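Handout 6: Choosing a gripper and a camera for bag work

Notes to go with the practical, written up on 2019-06-03. I've left in the bits where I wandered off the subject, as people told me last year those were the bits they remembered.

Last time we got as far as arms: reach, payload, how much a wrist flops when you stop it quickly. Today is about what you bolt on the end of one, and what you let it see. I've picked a carrier bag as our test object all the way through, and I want to spend a minute on why, as somebody always asks for a nice solid cube.

A cube sits there. You close on it, it's between the fingers, you lift, everyone claps. A paper bag gives way when you push it. The opening changes shape as soon as something touches the rim. The handle is a loop of cord that lies wherever it fell, and it can hide the very thing you were aiming at (or get hooked over a finger you weren't watching). And whatever is inside has its own ideas about leaning. So you can try two grippers that score the same on cubes and get wildly different mornings out of them with a bag.

The set-up

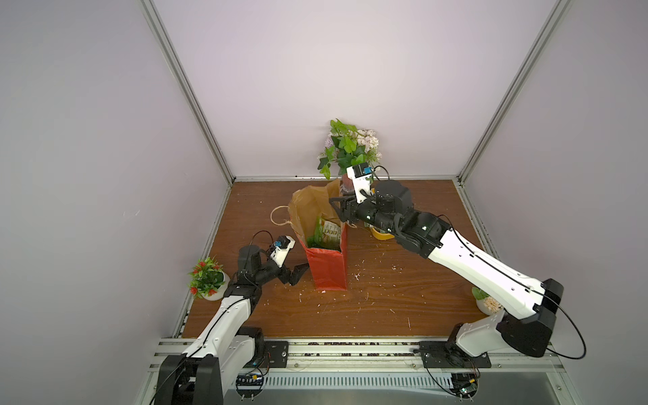
Figure 1. Both arms at the bag, right gripper in at the top, left gripper open and low.

A few things about this layout that you'll want to copy when you set up your own. Both arms share one rail at the front, so if you shift the rail you shift both of them together and your left-to-right distances stay honest. Each wrist carries its own camera, and the fixed camera looks at the whole lot. Leave slack in the wrist cables! I can't say this enough. A cable that's comfortable with the arm folded will be as tight as a guitar string at full stretch, and the first sign you get is the picture dropping out halfway through a run.

The plants and the bowl are clutter, and clutter is part of the test. An arm that can only reach into a bag in a bare box hasn't shown you much. Keep them in the same places between runs if you're comparing two sets of fingers, and move them if you're comparing two controllers. (Darragh Brophy and I argued over that for most of February. He'd move everything every time. I still think you learn more by changing one thing, but do read his notes, they're good.)

Fingers first

We compared two sets of fingertips on the same two-finger gripper body. The Vidow tips are stiff and narrow. The Bisona tips are softer and wider, with a bit of give at the end. Same arm, same speed, same bag style, fresh bag whenever the old one tore.

My own expectation was that soft would win easily. It didn't, quite. The Bisona tips are lovely on the paper itself, you can squeeze the rim without punching through it, and they forgive a sloppy approach. But they're wide, and when you go down inside an open bag beside a packet there isn't much room, so they shove the packet about before they've got hold of it. The Vidow tips slip down the side neatly and then, if your aim is off by a little, poke the paper. We got through 11 bags in one afternoon and most of those were mine.

What I'd like you to write down for each run: did the fingers touch the paper on the way in, did the item move before the grip closed, did the bag come up with it. Yes or no for each. Don't invent a score out of ten, you'll only regret it later when you can't remember what a seven was.

Then the controller

Short section, this. We ran everything on the Tunder controller first and then repeated 32 of the runs on the Yousafzai one. The main difference you'll feel by hand is in how they behave on contact. Tunder pushes until it gets to where you told it to go. Yousafzai lets the arm lag a bit and then catches up, which feels like stirring porridge until you get used to it, and after that I rather liked it for soft things. If you're going to use two arms together, check that both are set the same way before you start. I had one stiff and one springy for a whole morning and blamed the fingers.

There are 857 saved runs in the shared folder if you want to go digging. The early ones are a mess, the naming settles down later on.

What the wrist camera gives you (and doesn't)

Right, cameras. People tend to choose the wrist camera last, by which I mean they take whatever came with the gripper. Please don't. Up close to a bag the wrist view is the only one that can show you the inside, and it's also the one most easily ruined, as anything near the lens goes to mush and takes up a huge part of the picture. 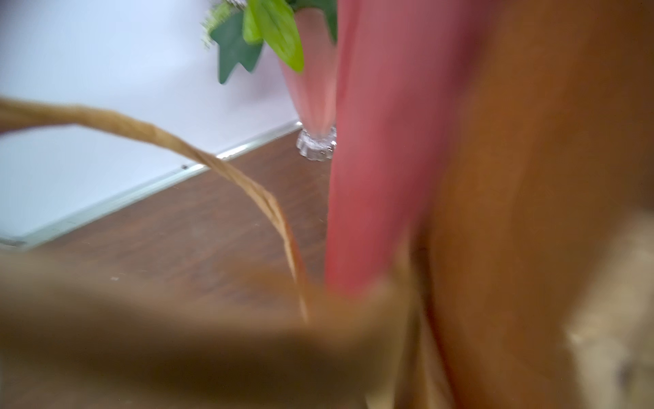
So before you trust it, work out which distance your camera is sharp at and compare that with how far away your fingertips are. On a lot of small wrist cameras those two numbers don't match at all. You get a beautifully crisp back wall and a smear where the work is happening. For a person driving the arm this is irritating but you can cope, you glance at the fixed view and carry on. For a trained controller it's a more interesting question, and I don't think we have a tidy answer. Dalibor Sýkora reckons the blur is fine provided it's always the same blur, so what matters is that nobody nudges the mount halfway through a set. I'd go along with that up to a point — but then your mount had better be very solid, and ours was held with two screws and hope.

Things to try, in whatever order suits you:

Tilt the wrist camera a little and repeat five runs. See whether you can still tell where the fingertips are.

Cover the fixed camera and drive by wrist view only. Then swap. Most people are surprised by which one they miss.

Let the handle fall across the approach on purpose. Does the arm go round it, through it, or take it along for the ride?

Try steadying the bag with one arm while the other reaches in, then try the same thing with one arm alone. Note how often the bag tips.

For next week, bring your yes/no sheets and one run that went badly. I'd much sooner look at a bad one together. If your gripper pair is booked out, swap with the other bench and tell me afterwards.

Comments

Maddy_k
Is the lag on the Yousafzai adjustable? Mine felt much worse than you describe, it was nearly a second behind me.

reply from author
Yes, it's in the contact settings. A second is far too much, somebody's probably left it on the softest one. Knock it down a couple of steps and try again.

p.orchard
We did the covered camera exercise and I missed the fixed view far more than I thought I would. Couldn't judge depth at all on the wrist one.

Darragh Brophy
For the record I would still move the plants.

tomasz
Do we need to use a paper bag or is a cloth one ok? We've only got cloth left on our bench.

reply from author
Cloth is fine, just say so on the sheet and don't mix the two in one set.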